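Teaching by hand and by remote: notes from the Grastier bench

The manipulation group at Grastier has finished its second round of demonstrations for the table-clearing and cloth-handling tasks. The first round, in April, was collected almost entirely by hand guiding. The second used remote control for most of the work. Bethel Negash and Aiman Yusof have now compared the two sets, and their findings are summarised for readers in the other labs who are planning similar work.

In hand guiding, the operator takes hold of the arm near the wrist and moves it through the task while the joints are held only against gravity. The controller records joint angles and gripper state throughout. The method needs no extra equipment and new operators pick it up quickly. Its weakness is that the operator's own arms and torso are in view of the cameras for much of the recording, and a policy trained on those images learns to expect them. Two-armed tasks are harder still. Guiding both arms at once is tiring, and operators tended to move one arm, stop, then move the other. The trained policy reproduced the pauses faithfully.

Remote control removes the operator from the table. Feven Ejigu's set-up uses a pair of small leader arms, built by Purkitz to our drawings, which the operator holds while seated to one side. Each leader drives one of the arms on the bench. Both hands can work together, and the recorded images contain only what the robot will see when it runs unaided. The cost is a loss of touch. The leaders have no force feedback, so the operator must judge contact by eye.

The loss matters most with fabric. A folded cloth can be gripped by one layer or by four, and from the operator's seat the two look much the same until the arm lifts. Adanech Endale, who recorded most of the cloth episodes, began by closing the gripper slowly and watching how the fabric gathered. She later changed to a firmer pinch followed by a short lift and a pause before the main movement. The second habit gave more consistent data.
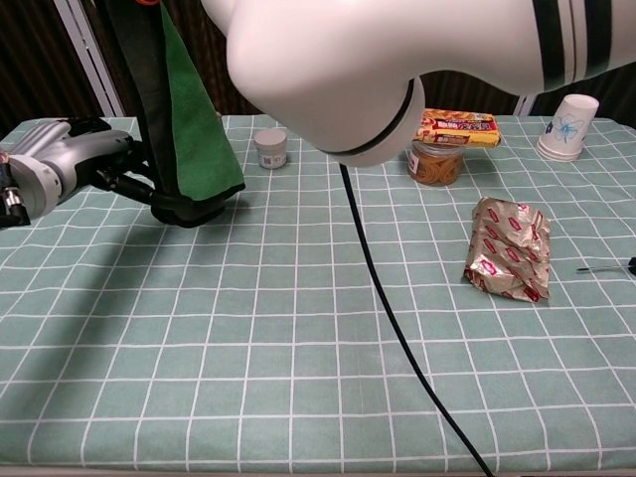 Cloth also exposed a fault in how episodes were being labelled. In the first round an episode was marked as a success if the final state was correct, whatever had happened on the way. Some of those episodes contained two or three dropped grasps and a recovery. Desta Wubshet argued that these should be kept but labelled separately, on the grounds that a policy which has never seen a recovery will not attempt one. The second round therefore carries three labels: clean, recovered and failed. Failed episodes are stored but not used for training at present.

The full second set runs to 900 episodes, recorded by four operators. Nearly all were made at 22 degrees with the room lights fixed and the blinds closed. Table contents were changed between batches, mostly everyday packaging and cups, so that the policy would not tie the position of one item to the position of another. Shiny wrappers remain a problem for the depth sensor, which returns gaps and false edges on creased foil. The group has left them in. Removing them would improve the figures and tell us very little about how the system copes with a normal table.

Operator style turned out to have more effect than expected. When the policy was trained on one person's episodes alone, it was smooth but failed if the cloth started in an unfamiliar fold. Training on all four produced hesitation at the point of grasp, where the operators had approached from different sides. Yusof's remedy was to agree a preferred approach direction for each task and to leave everything else to the operator. After the affected episodes were recorded again, the hesitation was much reduced – though it has not gone entirely, and appears most often when the cloth lies close to the edge of the table.

Delay is the other open item. The link between leader and bench arm was acceptable for picking up rigid objects but showed up in fast cloth movements, where operators overshot and then corrected. Ejigu has moved the control loop to a separate machine, and operators report that the arms now follow more closely. Measurements will be given in the next issue.

Hand guiding has not been dropped. It is still the quicker method for single-arm tasks with firm contact, such as pressing a lid shut, where the operator benefits from feeling the resistance directly. Those tasks will continue to be taught that way on the Simon bench, with the recording software shared between the two sites.

The episode format is documented in the Tredness repository, along with the labelling guide and the start-up procedure for the leader arms. Groups wishing to book operator training should contact Bethel Negash. Sessions last 2 hours and take place in the morning, before the bench is needed for evaluation runs.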